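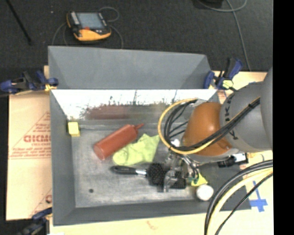 Sun 6 July

Up too early, list already on the fridge. Big metal bin first. Red squeeze bottle, the lime cloth all scrunched up, black-handled brush -- all in there together, needs sorting before Sadia wants any of it. Little yellow block as well, no idea what set that belongs to. Floor of the bin scuffed to bits but it'll do till October.

Rang Talha re the shelves. Not in. Rang again. Said he'd come at 5, well see.

Paid Abbasi the 419, kept reciept in the blue tin. Still owe Anum for the paint, must not forget agian.

Lunch standing up. Toast.

Rizwan thinks cloths should have their own tub, bottles on the sill, brushes hung up. Fine, but who's putting the hooks in? Me. Need to look out the drill -- last seen under the stairs.

Rain about four, washing in just in time. Talha didn't come. Bath, bed, shelves tomorrow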